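Section 3. Covering the table and setting out the toy bins

Applies to: the long tables in the Jisine room. The low round ones don't get covered, skip them.
Last changed 2019-10-10, B. Petrauskas. Replaces the sheet taped inside the cupboard door, please throw that one out if you see it.

What you need

Brown paper, the matte kind, one roll. The shiny roll is for parcels. Leave it.
Masking tape, wide.
Scissors or the long cutter.
Dry cloth, damp cloth.
Bins, shallow open ones.
Toy vehicles from the Gaketti box.
Pencil.

3.1 Clearing and wiping

1. Everything movable off the table. Mugs too.
2. Peel the old paper starting at a corner. Pull low and slow, almost flat to the table. Pull straight up and the tape takes the finish with it.
3. Old tape left behind: warm it with your hand, roll it off with a thumb. No blades.
4. Damp cloth, then dry cloth. Wait until the top is properly dry before going on.

CAUTION: No spray cleaner under the paper. It stays wet for hours, the paper ripples, and then you get to do the whole job again.

3.2 Laying the paper

1. Cut one length, table plus a hand's width at each end. Don't piece it from scraps. A seam catches small wheels every time.
2. Matte side up. If you can't tell, tilt it toward the window.
3. Tape the middle of one long side first. Then the middle of the opposite side, pulling gently.
4. Work out from the middles to the corners.
5. Fold the ends under, tape underneath. No tape on the top surface unless there is no other way.
6. Run your forearm over the whole thing. Bubbles: lift the nearest tape, smooth, put it back.

If something is fixed to the far edge, cut the paper to stop just short of it. Do not slit the paper and tuck it around, slits tear by lunchtime.

Note: Normunds likes two layers. Fine for paint days. For bins one layer is plenty, with two the bottom one creeps and you can't get at it.

Note: the paper roll is order number 705 in the Sulen catalog. Last time somebody typed 353 and we got wax paper. Check the number before you send teh order.

3.3 Getting the toys ready

1. Tip the Gaketti box out on the floor mat, never on the fresh paper.
2. Check wheels. Spin each one. Hair around the axle comes out with tweezers (top drawer).
3. Check windows and any stuck-on panels. Loose panel = repair tray. Don't glue it yourself, Arūnas has the right glue.
4. Wipe with the damp cloth. Soap if sticky. Do not soak anything with an axle.
5. Dry them wheels up on a towel.

CAUTION: cracked body or a sharp edge, throw it out. Do not put it in the repair tray "just in case". Tray is full of those alredy.

3.4 Setting out bins and toys

1. Bin goes down on the paper, off to one side, so there is free paper next to it to put a toy down on.
2. Turn it whichever way gives you a clear reach into it. Doesn't have to be square to the table.
3. Start with a single vehicle in the bin. More can come later.
4. Choose one that stands out against the bin. Pink in a cyan bin is easy to spot. Blue in cyan, not so much.
5. On its wheels or not, doesn't matter, but the whole toy sits inside. Nothing balanced on the rim.
6. Push the bin lightly. If it slides too easily, wipe the underside.
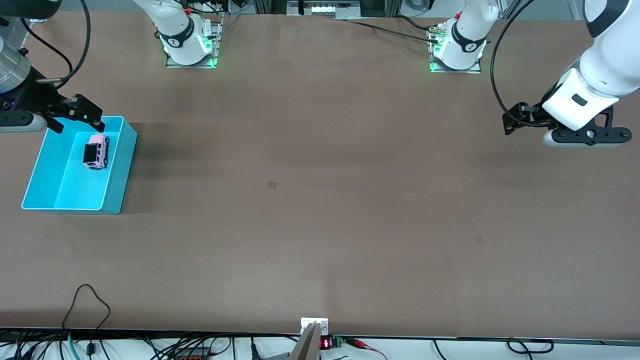
7. Pencil a light line along the sides of the bin if you want it back in the same spot later. Pencil only. Marker goes through to the table, see the end table if you doubt it.
8. Spare vehicles go back in the Gaketti box with the lid on.

3.5 Changing over

1. Toy out first, then lift the bin. Don't drag it, the walls are thick and the bottom edge scuffs the paper.
2. Shake out crumbs and paper bits over the trash.
3. Small tear in the paper: patch from below with tape, sticky side up. Big tear: new sheet, back to 3.2.
4. Bins stack, but only dry. Wet ones lock together. If they do lock, run warm water over the outer one and twist.

3.6 Putting away

Bins: Magagula shelf, bottom row, open side up.
Paper roll: standing, band on.
Tape: back on the hook. Not in a pocket.
Repair tray: Iraís empties it. If it is overflowing tell her, don't start a second one.

Running low on paper or tape, write it on the pad by the door. Sarmīte places the order in July and again when the pad says so. The next section covers paint days, different paper rules there.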